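Drumiven テレマークブーツ屈曲ログ README

テレマークブーツのつま先側にある蛇腹が、滑りながらどのくらい曲がっているのか。これをひたすら書きためたデータです。カタログの硬さ表記と足裏の感覚がどうも合わない、という雑談から始まって、気づけばひと冬ぶんの記録になりました。雪の上のメモがちゃんと表になるのは、やっぱりうれしいです! 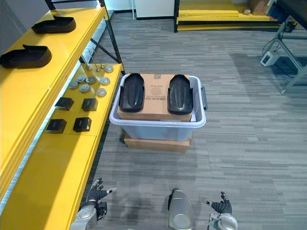
Drumiven 用具記録班

中身
1行が滑走1本です。全部で209本、そのうち155本には雪温が入っています。雪温のない行は空欄のままにしてあり、前後の値で埋めることはしていません。滑走場所はすべて Gasivitz の斜面で、圧雪と非圧雪の両方があります。

列の説明
run_id 滑走の通し番号
boot ブーツの記号(メーカー名は伏せています)
buckle つま先側バックルの締め具合。loose / mid / tight
flex_feel 曲がりやすさの体感。1がいちばん硬く、5がいちばん柔らかい
snow_temp 雪温(℃)。小数点は半角ピリオド
surface groomed / ungroomed
memo 自由記述。日本語

文字コードはUTF-8、区切りはカンマです。memo にカンマが入る行は引用符で囲んであります。表計算ソフトで直接開くと文字化けすることがあるので、取り込みのときに文字コードを指定してください。

記録のしかた
1本滑るごとに、リフトに乗っているあいだに体感を書きます。後でまとめて書くと、どうしても最後の1本の印象に引っぱられるんですよね。バックルは滑り出しの前に決めて、途中ではいじりません。緩んでしまった本は memo に「緩み」と入れて残してあります。除外するかどうかは使う方にお任せします。 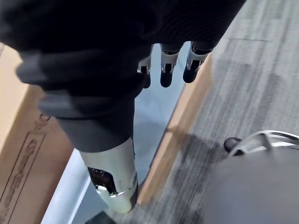 文・データ整備:楢崎 十和(Drumiven 用具記録班、記録担当)

集計には Emeo という自作の小さなスクリプトを使っています。CSVを読んで、ブーツごと、バックルごとに flex_feel の中央値を出すだけのものですが、同じブーツでも締め方でこんなに違うのかと、最初に結果を見たときは声が出ました。特に tight の列、ぜひ眺めてみてください。平均ではなく中央値にしたのは、転んだ直後の点数が極端に低く付きがちだからです。

試用ブーツは Kļaviņa という用具店から借りたものが多く、サイズがぴったりでない本も混じっています。その場合は memo に「大きめ」「小さめ」とあります。足の形の情報は集めていません。
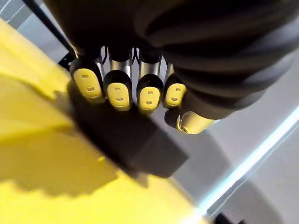
黒いハンドと黄色い指先パッド

向いている使い方、向かない使い方
自分のブーツ選びの下調べや、体感評価を扱う練習用の題材にはちょうどいい大きさだと思います。一方で、製品の優劣を決める根拠にはしないでください。滑り手が限られていますし、ターンの癖もそのまま点数に出ています。怪我の予防についても、このデータからは何も言えません。
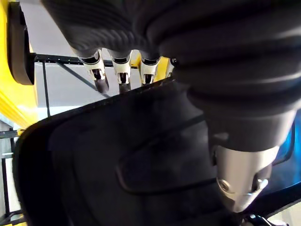
蛇腹の曲がりは、flex_feel の数字だけだと伝わりにくいところがあります。同じ4でも、甲の近くで一か所だけ鋭く折れるブーツと、全体がゆるやかに曲がるブーツがあるのです。写真の黒いスリーブは畝のような折り目が何本も並び、大きく丸くふくらみながら右へ下っていますが、memo に「分散」と書いたのは、ちょうどああいう並んだ折り目が少しずつ曲がりを受け持つような感触のことです。逆に一か所で折れるものは「一点」と書いています。この二語で検索すると面白い行がたくさん出てきますよ。

既知の不具合
2月の一部の行で surface が大文字始まりになっています。読み込み時に小文字にそろえてください。run_id には欠番があります。書き損じを消した跡なので、行が抜け落ちたわけではありません。

次にやりたいこと
ビンディングのばねの強さを列に加えたいです。ブーツだけ見ていても説明のつかない本がけっこうあって、次の冬が待ち遠しい!

利用条件
出典として Drumiven の名前を書いていただければ、加工も再配布も自由です。最終更新:2020年8月

シェア 5 コメント 4

匿名:「一点」で検索しました。自分のブーツの感触とそっくりな行があって笑いました。
匿名:雪温は雪面ですか、少し掘ったところですか?
記録担当:雪面です。列の説明に書き足しておきます、ありがとうございます!
匿名:ばねの列、楽しみにしています。

お問い合わせ | © Drumiven 用具記録班 | ページの先頭へ戻る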